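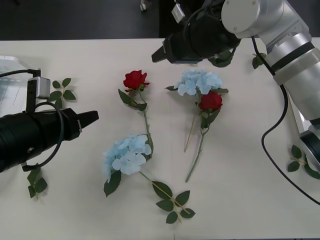
Tips for teaching a robot arm to gather flowers

Artificial stems are my favorite practice material! They bend, they tangle, and you can start over as many times as you like. A few things Teodoro Barroso and I picked up over 70 demos on the Prieto bench:

Go slow on the close. Bring the fingers around the stem first, pause for a breath, then squeeze. The arm copies your rhythm, jerks and all.

Grab high on the stem, just under the bloom. Long stems swing like crazy if you hold them at the bottom (I learned this with a rose and a lot of muttering).
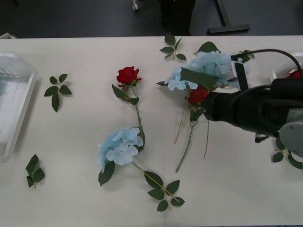 A rose and hydrangea held in one bunch, stems hanging free.

Change the layout every time. Cross two stems, turn a bloom the other way, toss the leaf sprigs somewhere new. Nine tidy demos taught ours less than six messy ones!

If you're driving by remote control, check the wrist view before you move in. Side views are great for reaching, but the wrist tells you whether your fingers are lined up.
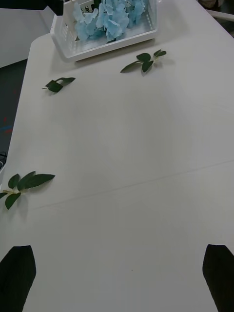 Wrist view: blue hydrangea in the basket, leaf sprigs still on the table.

Fumbled a grab? Back off and try again in the same take. Keep a few of those recoveries, they're gold.

251 shares
9 comments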